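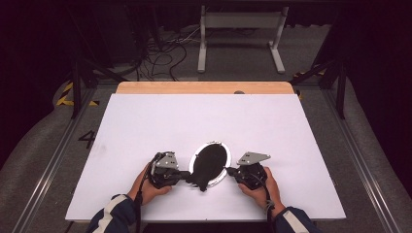 Travholm Pauses Gripper Sessions After Fingers Decline to Let Go

Firm confirms parts were held more firmly than anyone had asked

FARNEN, May 14, 2021. Travholm has paused work with its Flallon hand-held grippers after a fault left the fingers closed when the operator had plainly told them to open. No one was hurt. One black oval pad came away with a dent and has been retired.

The fault showed up in 17 of 1000 logged grasps, all of them while an operator was fitting a pad to its white ring with a gripper in each hand. In each case the trigger was released and the finger stayed where it was. Operators are trained to put the tools down and call for help, a step made harder by tools that are still holding the same part.

"We had spent most of March worrying that Flallon would drop things," said Elínborg Hedegaard, head of testing at Travholm. "We would like to withdraw some of those complaints."

The cause was traced to the cable. When it hung at a sharp angle past the wrist, the release signal could drop out, and the software took silence as a wish to carry on squeezing. A lost signal will now open the fingers within a second.

Pathak, which supplies the cables, is sending a version with a stiffer sleeve at the connector. All 24 grippers will be refitted before sessions resume.

"The safety review ran to 61 pages," said Vimala Kartha, who wrote it. "The fix is on page two."

Customers holding Flallon units should unplug them and wait for the replacement cable. Units already holding something should be unplugged first and argued with later.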